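Last updated: June

I have a soft spot for valleys that face the wrong way. Most people driving up the range road take the turnoff to the lookout, eat their sandwiches, admire the big view and go home again, and fair enough, it's a great view! But if you keep going past the lookout and take the gravel road down towards Tanner Creek, you end up in a narrow, damp, south-facing gully that gets hardly any direct sun in winter, and it is one of my favourite places on earth.

I went back last month with Mechthild Thaler, who knows far more about ferns than I ever will and is very patient with people who stop every few metres to look at moss. We left the car at the Evbridge end a bit after seven in the morning. The paddocks up top were white with frost. Down in the gully it was cold too, but a still, wet sort of cold, and everything was dripping.

What makes the place so good is the rock. The top of the range is basalt, old lava that has weathered into that deep red-brown soil the potato growers love. Under it is sandstone, and where the two meet the water comes out. Rain soaks down through the cracks in the basalt, hits the tighter layer underneath and creeps sideways until it finds a way into the open air. So you get a line of springs and seeps all along the gully wall, at almost the same height, and they keep running through dry summers when the creeks on the other side of the range have shrunk to a string of puddles.

You can follow that line by the plants alone. Above it the bush is open and scratchy, with peppermint gums, tussock and a lot of bracken. Then you drop a few steps and suddenly you're among soft tree ferns, with their trunks furred over with filmy ferns and little creeping things I can never name. Mechthild can name them. She had her hand lens out before I'd even put my pack down.

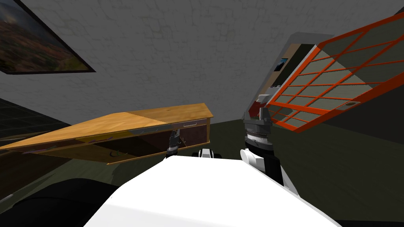

The tree ferns are the stars, of course. They only put on a few centimetres of trunk a year, so a tall one has been standing there a very long time. There's a group of 5 near the second crossing that I always visit – I think of them as the old ladies – and one has fallen over since I was last there, turned its crown upwards and simply carried on growing from the ground. I was ridiculously pleased to see it.

Further down, past the big sassafras, the gully pinches in until the walls are nearly close enough to touch on both sides. The air changes again there. On hot days the cool air sinks off the top and pools in this bit, and I've walked in from a 30-something afternoon and wanted a jumper within minutes. In winter it works the other way and the frost hardly gets in, with the canopy holding whatever warmth there is. The sassafras was in flower when we came through, small white flowers scattered all over the track like somebody's wedding, and the smell when you brush past the leaves is wonderful, a bit like nutmeg.

We found a yabby chimney (mud, very tidy), two sorts of leech (less welcome) and a lyrebird scratching about in the leaf litter on the far bank. He did a whipbird, then a currawong, then something I'm fairly sure was a rosella, all run together without stopping for breath. We stood there until our feet went numb.

The last stretch is the roughest. There was a big slip on the eastern side a few winters back that took out part of the old timber-getters' track, and you have to scramble down over the rubble and up again. It's coming back beautifully, though! Wattles first, thick as a hedge, and under them the first small tree ferns, no higher than my boot. You can see the fresh break in the sandstone behind, pale yellow with rusty bands through it, and the seep line running right across the middle of it, dark and wet with a green stripe of moss already along the bottom.

If you'd like to go, wear proper boots and take long socks for the leeches. The gravel road is fine in an ordinary car when it's dry, but after decent rain I'd leave the car at the Evbridge end and walk the extra bit. Please stay off the mossy banks, which scar very easily. Allow the whole morning even though it isn't far, and take a thermos.

I'm going back in spring to look for greenhood orchids on the drier side. Mechthild says there's a good patch just above the springs and I've walked straight past it every time.

We use cookies to remember your settings and see which posts are being read. By continuing to browse you agree to this.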